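Workshop notebook, November, bench two

Picked up the Carkside gate guardian again, the third-party one that Wernex sells as a "fortress commander" and everyone knows is meant to be you-know-who with the serial numbers filed off. Annelies wants it ready for the shelf display. I want to know why the left knee still drops after two rounds of fixing.

Left knee: ratchet clicks fine with the leg off the body. Put it back under the weight of the torso and it slides a notch within the hour. Ivan Dmytriv says it's the spring. I don't believe it's the spring. I swapped left for right last time and the fault stayed on the left, so either both springs are bad in the same way or the teeth are worn. Opened it up again. Teeth look rounded on the two lowest notches, upper ones sharp. So much for the spring.

Tried Sata's tip from the board, a smear of floor polish in the joint, two coats, left overnight. He swears by it. Result at 9 this morning: knee is stiffer, still drops, and now it squeaks. May do something for ball joints. I would not bother on a ratchet.

Fortress mode. The instructions give 10 steps and I count step six as impossible as drawn. The shoulder towers can't rotate past the backpack unless the backpack is already down, and the sheet has it going down in step eight. Do eight first. Marked it on the sheet in pencil. Anyone forcing it in the printed order is going to get stress marks at the shoulder hinge, and I suspect that's where most of the "brittle plastic" complaints come from.

Chrome on the chest: leave it alone. Ruangrit sent over his replacement stickers and they're cut well, but the silver is too warm next to the original and you'd have to do the whole front to hide it. Annelies disagrees and says nobody will look that close. She can sticker her own.

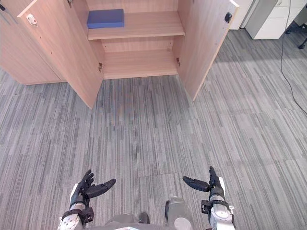
Price talk. Ivan paid 3,310 for his boxed one, in whatever mood he was in that evening, and is now telling people the run was limited to 1,000. I have seen that number repeated in a lot of places and every one of them points back to the same seller's listing. No card in my box, no number stamped on the foot. Until somebody shows me a certificate I'm treating it as sales talk. Same for the story about a second color version that was melted down at the factory – great story, not one photo.

Paint: 400 grit on the fist where the seam shows, then two thin coats of the dark gray. First coat went on grainy. Might be the cold in here, might be the can. Let it sit before the second.

To do
– ask Annelies if she still has the broken donor legs, need a lower ratchet disk
– wipe the polish out of the knee
– rescan the instruction sheet with the steps swapped
– second coat on the fist
– get my small Phillips back from Ivan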